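Tikidura Junior: Everyday Things Explained
Why do big tables fill up from the edges?
July 2021

If you have ever built a model, painted a poster or helped wrap a great big pile of presents, you already know that a table is a bit more complicated than it looks. It is a flat thing that holds other things up, yes, and that would be quite enough of a job for anybody! But a table where people are busy soon turns into a sort of little town, with its own middle, its own outskirts and its own traffic.

Let's start with the outskirts, the places where things land when somebody needs both hands. A cup goes there, a crumpled bit of paper, a cardboard box that might come in useful later, and the plastic bag that something came in.

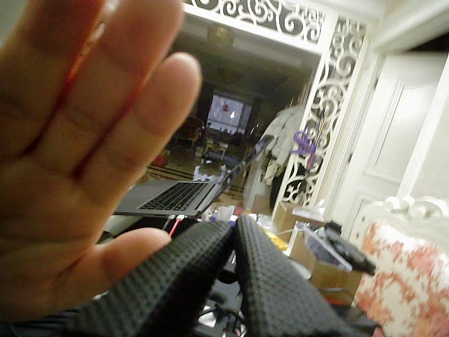
People who plan workrooms have a nice plain word for this: they call it clutter. Clutter isn't always naughty. Some of it is waiting its turn (the box you haven't opened yet), and some of it has had its turn and is hoping you will carry it to the trash. The trick is to learn which is which, and a good moment to do your sorting is before you begin, while you still feel fresh and cheerful.

Now for the middle. The middle of a table is where the work happens, and it's precious, because everyone standing at the sides can reach it or at least lean toward it. Try this at home. Stand at the edge of your kitchen table, rest one hand flat on it, and stretch out the other hand. The part you can touch without tipping forward is called your reach.
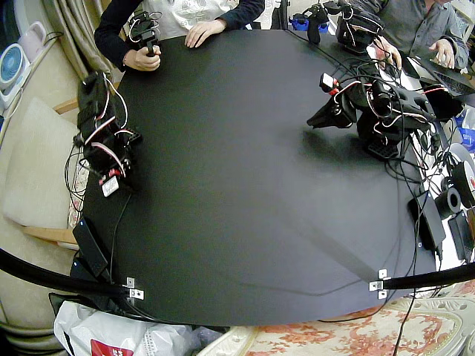

Your reach grows when you do, and that's why a table that feels enormous when you are four feels perfectly ordinary to your grandma. When two people work at the same table, their reaches may overlap, a bit like two puddles running together, and then they have to take turns or bump elbows.

Corners matter too. A square corner is handy for lining up paper, but it's a nasty thing to meet with your hip when you are hurrying past. A rounded one is much kinder, and easy to wipe as well. 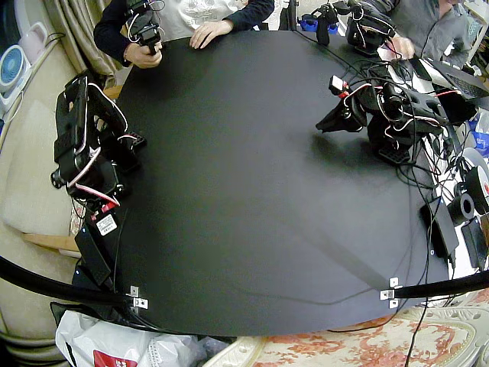

One reader from Iltton wrote to ask whether a round table would be best of all, then, with no corners to bump. It's a lovely question! Round tables are wonderful for talking and for soup. They are trickier to push against a wall, though, and you lose those corner spots where a pencil pot likes to live.

Last of all, think about color. A dark, dull top doesn't shine back at you much under a lamp, while a white one shows every crumb and every drop of glue. Put a black button on a black cloth, then on a white one, and see which you find faster.

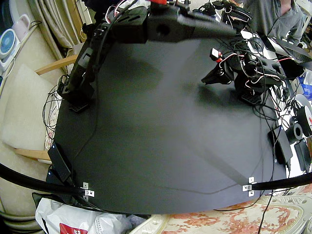 A large black tabletop with a curved front edge.

Things to try: draw a map of your own table, outskirts and all. Color the middle yellow and your reach blue, and see where you get green. Then ask someone taller to add their reach in red.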